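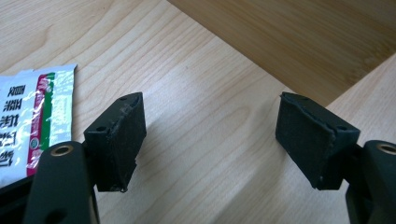 Ticket 1102: Left gripper lets go of tea packets

Home Projects Tickets Parts Wiki Log in
Search tickets and notes

Project: Wavlow hand-held grippers, pair
Bench: Nultton shared workshop
Status: open, waiting on pads

Hello all, and thank you to everyone who wrote back on the first version of this ticket. I've tidied it up so the whole story is in one spot.

What goes wrong: the left gripper picks up a packet nicely, holds it for a moment, and then the packet creeps down between the fingers and drops. It's worst with the shiny plastic ones. The right gripper does it too, but far less often, and I had been blaming my own left hand for that (I'm hopelessly right-handed).

What I tried first: I went after the linkage, which in hindsight was a whole evening spent on the wrong end of the tool. I checked the brass-colored bushings for play, snugged up the screws and ran 400 open and close cycles with nothing in the jaws. No binding, no funny noises, and the fingers came back to the same place every time. Then I swapped the two cables over, left to right. The trouble stayed with the left gripper, so I put them back the way they were.

What I should have looked at sooner: the pads. The left one is scuffed and frayed along its top edge and has started to peel a little at the bottom. The right one is fraying too, at the corner and along the lower edge. These are the felt-type pads from the Wokotberg kit, and they've done a lot of packets by now.

Test after that: I set up at the light wooden table with the tea box and worked with both grippers together, taking packets out of the compartments and putting them back. I kept my wrists low on the near edge of the table, as somebody kindly suggested, so a shaky arm couldn't be the culprit.

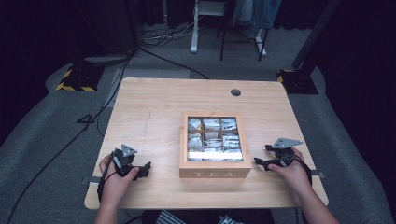 Out of 70 lifts with the left gripper I lost 19, and nearly all of those were slow slides and not missed grabs. Squeezing harder helped for a few lifts and then made my thumb ache, so I wouldn't call it a fix.

Next: I've ordered 2 sets of the Jayasinghe rubber-faced pads, which should arrive in January. Until then I'll trim the loose fibers and glue down the peeling edge - a thin smear only, please, if anyone gets there before me, or it goes hard and shiny and grips even worse.

If you've run rubber pads on paper packets, do tell me whether they leave creases. I'll leave the ticket open and add the new numbers once the pads are on.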